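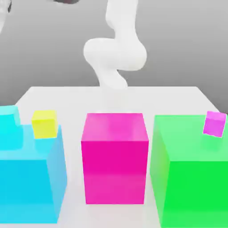
Simulated scene, three large boxes with small cubes on the outer two. Nothing on the magenta one.

**Success rate falls when the goal is a box top instead of the table – method problem or evaluation problem?**

Posted by Manaia Katene, 6 Mar 2018
Tags: simulation, pick-and-place, evaluation, goal-conditioned

I am trying to reproduce a result from our group's internal report on goal-conditioned stacking. The policy takes one rendered view plus a goal colour and has to move a named small cube onto the large box of that colour. Training is entirely in simulation. The simulator is Flimex, with the stock contact settings.

The task I am stuck on is "yellow cube to magenta". The yellow cube starts on the cyan box and has to finish on top of the magenta one. The pink cube on the green box is a distractor and should not be touched.

What I get over 200 evaluation episodes per condition:

| Goal | Success |
|---|---|
| Flat patch on the table | 75% |
| Top of magenta box | 10% |

The report has the two conditions nearly equal. I use the same network, the same number of demonstrations and the same reward. The boxes are fixed bodies, so they can't be knocked over. Success is checked on the last step only: the cube centre must lie within the footprint of the goal box and the cube must be above the top face.

Things I have tried:

- Four training seeds. The gap is there in all of them.
- Doubling the episode length. No change.
- Removing the pink cube. Slight improvement, within noise.
- A larger input image. Slower, same result.

Is this a known effect of occlusion by tall boxes, or should I be looking at how I score it?

---

**Bình Sầm**

Check the scoring first, it is cheaper than retraining.

A last-step test with a fixed contact model is fragile on a raised surface. If the cube is released slightly too high, it lands, tips and may slide. On the table it slides a little and is still inside the patch. On a box top it slides over the edge and the episode counts as a failure, even though the transport part was fine. You are measuring transport and release together and calling the total "placing".

Split it into separate events and log each one:

1. Cube leaves the starting surface.
2. Cube centre enters the column above the goal box.
3. First contact between cube and goal box.
4. Cube at rest on the goal box at the last step.

If 2 and 3 are high and 4 is low, the policy has learned the reach and you have a release problem. If 2 is already low, it's perception or planning and you can forget about contacts.

We had the same sort of gap on the Brurkell benchmark. Most of it was between 3 and 4. Lowering the release speed in the demonstrations closed a good part of it. I can't say whether yours has the same cause without the counts.

Also look at the footprint test. If you take the box half-width from the scene file and then scale the box at load time, the test may still be using the old width. I've made that mistake.

> **Manaia Katene:** Scaling is applied before the test is built, I checked. Will add the event log.

> **Manaia Katene:** Event log done for one seed. Event 2 is reached in most episodes. Event 3 is lower than I expected, event 4 much lower again. So there are losses at both stages.

---

**Brayden Poirier**

just use more demos. 200 episodes isn't a lot either

> **Capucine Pons:** 200 is the evaluation count. The question doesn't give the number of demonstrations.

---

**Ekaette Babalola**

Bình's split is right and I would keep it whatever else you do. The loss between events 2 and 3 needs another explanation, though, and I think the view is part of it.

In the render you posted, the lower end of the arm stops directly behind the magenta box. From that viewpoint, a large part of the error in depth is an error along the line of sight. The policy sees the goal top as a fairly thin region and has to infer how far back the cube is. A few pixels of vertical error in the image can be a large distance along the box top. The table patch is more forgiving for this, as a cube released too far back still comes down on the table.

Two tests, neither of which needs a new network design:

**Oracle state.** Train the same policy on true cube and box poses with no image. If the gap between events 2 and 3 vanishes, the cause is perception. If it stays, look at the demonstrations – scripted experts often approach a box top along one path only, and the policy has no data for recovery when it drifts off that path.

**Second view.** Add a fixed side camera and leave everything else alone. This is the ablation the Fukach people use for raised goals. I would run it after the oracle test.

Plot the failures as well. Take the cube position at release relative to the centre of the goal box and separate the component along the camera axis from the one across it. A spread that is long in depth and narrow sideways points at the view. A round spread points at the controller.

On the mismatch with the report, ask whoever wrote it whether success was "at rest at the end" or "at any step". With any-step scoring, a cube that touches the top and then slides off is a success. That alone could produce nearly equal columns.

> **Manaia Katene:** It was any-step. The evaluation script in the Kim branch returns early on the first success. Rescored that way, I am much closer on the box top but still below the report. Starting the oracle run now.

> **Bình Sầm:** Report both numbers when you write it up. Final-step is the stricter one and should go in the main table.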